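Wrist views, block placement set
Plesix bench notes and gallery
Posted 2019-12-11 by Yuzuki Iwasaki

This page collects material from the block placement recordings made on the small bench arm. The task is simple to state. The operator drives the arm, picks up a colored cube and sets it down at a taped target. Each run is stored as one episode: the wrist video, the joint positions, the gripper opening and a one-line task text. A policy is then trained on the episodes and tried on the same bench.

The set stands at 172 episodes. We want 1000 before the first serious training run and 2000 before anything is released outside the group. The bench was set up by Yasuo Kamata, the recording software is mostly Takumi Kawaguchi's, and the episodes so far were driven by Haruto Tsuchiya and me. Yasuo Nakajima reviews them.

The notes that apply to the whole set come first. The gallery entry follows them.

Naming

The recording machine is called Leemans and the training machine is Basura. Episodes are written on Leemans, checked there, and copied to Basura overnight. Do not record directly to the shared drive. Nallon, the old recorder script, is still installed on Leemans and still starts if you type the short command. It writes the gripper channel with the sign reversed. Use the new one.

Task text

Every episode carries a plain English sentence in the present tense. Name the cube by color. Name the target as "the taped square". If a second cube is involved, name that one too, and state the relation from the side of the arm: in front of, behind, left of, right of.

Good: Place the yellow cube in front of the red cube.
Good: Place the red cube in the taped square.
Not usable: Stack them. Move the cube. Same as before.

The last one was found in eleven consecutive files. Those files have been relabeled by hand from the video.

Camera

One camera, mounted at the wrist. Exposure and white balance are locked at the start of a session and left alone until the end. Automatic exposure was tried in the first week. The image brightened each time the black gripper body dominated the metering area and darkened again when the arm lifted away, and the policy trained on that material reacted to brightness more than to cube position.

Focus is fixed. Objects held between the fingers and objects resting just past them should both be readable. Parts close to the lens at the sides may be soft, and this is accepted.

Check the cable before each session. It must have enough slack for the full wrist range and must not cross between the fingers at any pose. A cable low in a corner of the view is acceptable as long as it stays out of the grasp area.

Operator rules

Start each episode from the rest pose with the gripper open. Wait one second before moving.

Approach from above where possible. Sideways approaches are allowed when a neighboring cube leaves no room for the fingers, and they should be tagged "side" in the notes column.

Close on the middle of the cube faces. A grasp near a corner will often hold, but the cube rotates during the lift, and the placement that follows teaches a correction we do not want at this stage.

Do not pause in midair to think. If you need to stop, end the episode and mark it "abandoned". Long hesitations were the main reason for rejection in the first batch. A policy trained on them hovers.

After release, open fully, retreat upward and return to rest. Stopping the recording at the moment of release cuts the retreat, and the retreat is where many of the disturbed placements happen.

Resets

Cube start positions are drawn from a printed list. Do not choose them by eye. Haruto and I each did a batch by eye and compared the results: both batches clustered toward the operator's strong hand. The list also states which cube is already at the target when the episode begins.

The tape stays where it is for a full session. If a strip lifts or tears through, finish the current episode, note the number, replace the strip and start a new session. Small ragged ends are left alone. Perfect outlines are not required, and some variation between sessions is wanted.

Wipe the tabletop in the morning only. Marks and specks on the wood stay in the data.

Two-cube placements

These are harder to drive than they look from beside the bench. The fingers need clearance on both sides of the held cube, and from the wrist the nearer cube covers part of the farther one. The operator loses the contact edge during the last part of the approach and has to judge the gap from the upper edge of the held cube and from whatever tape remains in view.

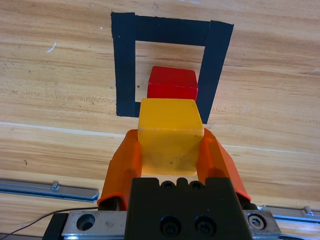

Operators tend to compensate by raising the wrist late in the approach to get the edge back. The motion shows up in the joint data as a short hook. A few of these are harmless. When most episodes in a batch contain one, the policy copies the hook even in single-cube runs, where it has no purpose. Nakajima's advice is to line up early, while the far cube is still well exposed, and then come in along a straight path at constant height.

Occlusion of the target is left in the data on purpose. The bottom side of the square is the first thing to disappear in this approach, and a policy that needs all four sides in view will be of little use. For the same reason we do not crop the gripper out of the image. The fingers give a fixed reference for scale, and their orange color separates well enough from both the red and the yellow cube at the present exposure. Kamata has a second pair of fingers ready to print in gray. They will be tried in January as a separate subset and kept apart from this one.

Review

Each episode is watched once at double speed by someone who did not drive it. The reviewer gives one of 3 marks.

Keep: the task text matches the video and the cube ends where the text says.
Keep, recovery: the first attempt missed and the operator corrected within the same episode.
Drop: wrong text, wrong cube, a long pause, a missing channel, or a hand in the view.

Recoveries are kept in their own folder and mixed in at training time. The proportion is still being decided. Kawaguchi would like more of them. Nakajima would like to see a clean baseline first, and the baseline is scheduled first.

A dropped episode is not deleted. It keeps its number, and the number is not reused. The index on Leemans had two different files under one number for most of a week, and it took longer to sort out than the recording had taken.

Open items

Timestamps on the wrist video trail the joint readings by a small constant offset. The offset is corrected at export. Anyone reading raw files should apply it themselves; the value is in the header.

The gripper opening is stored in motor units. Conversion to millimeters depends on the fingers fitted, so the finger version is now a required field. Episodes from before this change have it filled in from the bench log.

The screws at the wrist plate are to be checked at the start of every session. A loose plate shifts the camera against the fingers, and the shift is hard to see within a single session.

Further entries will be added to this page as batches pass review. Corrections to the index go to Takumi, and corrections to this text go to me.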